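Can a robot tidy a desk yet? (not vacuum, tidy)

Posted in Home Automation > General

fernhollow_kit

Hi all! I run a small mail-order seed business out of a spare room and I'm completely hooked on the idea of getting a machine to do the end-of-day reset. Papers in a pile, trash in the bin, cables out of the way, keyboard pushed back. That's the whole wish list. I already have a robot vacuum and I love it, but it lives on the floor and my mess lives at elbow height.

I've been watching every arm video I can find and some of them look amazing - folding towels, loading cups, wiping counters. Then I look at a normal work desk and wonder if any of that carries over. I'm thinking of this kind of thing:

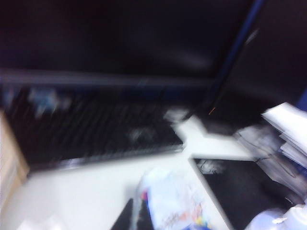 Keyboard, mousepad, papers, a plastic bag and a loose cable, all on one white desk.

Could something I can buy (or build, I can solder and I'm not scared of a bit of Python) clear that at the end of the day? Would a small arm clamped to the back edge be enough, or do I need two? Budget isn't huge but I'd save up for it. Any experience welcome, even if it went badly!

grumosero_bench

Short version: parts of it, yes, and it's a great project.

I've got a Hollaso arm clamped to my bench and I've spent the winter teaching it to clear up after me. Solid things with a clear shape are the easy end. Pens, tape rolls, small boxes, mugs without anything in them. Mine gets those into a tray nearly every time now, and I still grin when it does.

Your list has three of the hard ones in it. Thin cables are tough because they change shape the moment you touch them, and one end is usually plugged into something you care about. Clear plastic bags are worse. My depth camera looks straight through them, so the arm either closes on air or shoves the bag along the desk. And a loose stack of paper wants two hands, one to hold and one to square up the edges.

I kept a log in December. Out of 103 pickups on mixed desk clutter, it dropped or missed 40. Nearly all of those were bags, paper and cable. Take those away and it was a very good month!

What helped me most:

Put a tray in a fixed spot and let the arm drop everything there. Sorting can come later.
Clip your cables down. Then the arm never has to deal with them.
Slow it way down near the monitor. Mine bumped the screen 2 times before I set a keep-out zone.
Soft fingertips. I cut mine from an old silicone baking mat.

One arm is plenty to start with. You can add a second when you get fed up with the paper, and you will.

Tuncer

just get a drawer

clanano_dad

Adding to the bench answer, which is a good one. Think about how long you're happy to wait. I can clear my desk in 4 minutes and my arm needs most of the evening. I run it while I cook dinner and I don't mind at all, but my wife thinks it's hilarious.

Also, it has no idea what's trash. A scrap of paper with a customer's address on it looks the same as a scrap of paper without one. I gave up on letting it throw anything out. It moves stuff to the tray and I do the bin myself in the morning with my coffee.

If you build one, please post it. I'd love to see how it copes with seed packets - flat, light and slippery, so they might be their own adventure.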